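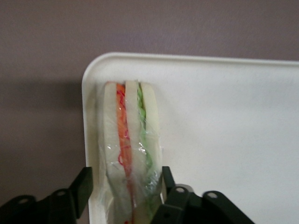 Picking up something soft and slippery is still one of the harder jobs you can give a robot, and a group at the Lultholm lab has just shared results that suggest a surprisingly small change to the training can make a big difference. Their method, which they call Zorholm, teaches a two-fingered gripper to decide how hard to squeeze by watching the item through a small camera on its own wrist. One of the test items is a sandwich in clear film, with three slices of pale bread and a filling either side of the middle one, stood on its edge over a white tray between two black fingers. Cling film is awful stuff for robot vision. It throws bright highlights in odd places, and the loose folds bulge out right where a finger wants to go, so software that looks for clean edges tends to grab at the wrapping and miss the shape inside.

The team's answer is to have the robot learn from its own near misses. In most setups of this kind, a person steers the arm through a task many times and only the tidy attempts are kept for training. Zorholm keeps the untidy ones too. Any attempt where the item slipped, tilted or got squashed is cut into short clips, and each clip is marked with the moment things began to go wrong. The software then learns two things side by side: what to do next, and how worried it ought to be about the grip it has. When the worry score climbs, the fingers stop closing, the wrist shifts a little and the robot tries again.

"We were throwing away the best lessons," said Kamrul Biswas, who leads the work. "If you only ever show it perfect grasps, it has no idea what a bad one looks like until it's in the middle of one. I went back through our rejected recordings one evening and thought, hang on, this is gold!"

The training set came to 1,149 attempts, of which 673 were clean and the rest had some sort of fault. The lab compared two versions of the same model. The first learned from the clean attempts alone, the second from the lot. Both were then given wrapped and bagged items that hadn't appeared in training, starting from positions picked at random on the tray. The version that had seen the failures dropped or crushed the item in 15 trials. The other did so in 32, over the same number of trials and with the same items.

That is less than half the failures from recordings the lab already had sitting on a disk, and it's easy to see why people in the field are excited. Collecting data by hand is slow and tiring work, and every group doing it has a pile of spoiled runs somewhere.

There was a nice surprise in the results as well. The worry score carried over to items quite unlike the training ones, including a bag of salad leaves and a sponge in shrink wrap. The robot was no faster with these, and it sometimes dithered for several seconds before lifting, but it let go and tried again at sensible moments. Biswas says the dithering is next on the list. At present the score can hover just above the cut-off and the gripper opens and closes in small steps without getting anywhere, "like someone choosing a melon".

Marking up the clips is the other weak spot. Each one was checked by a person, and two people didn't always agree on when a slip had started. Colleagues at Seixas are working on a way of finding that moment from the current drawn by the finger motors, with early runs planned for February.

The group will also repeat the tests on a second arm at Tutov, which has a wider gripper and a different wrist camera, to see how much of the skill moves across without fresh training. The recordings, failed attempts included, will be shared with other labs once that round is finished.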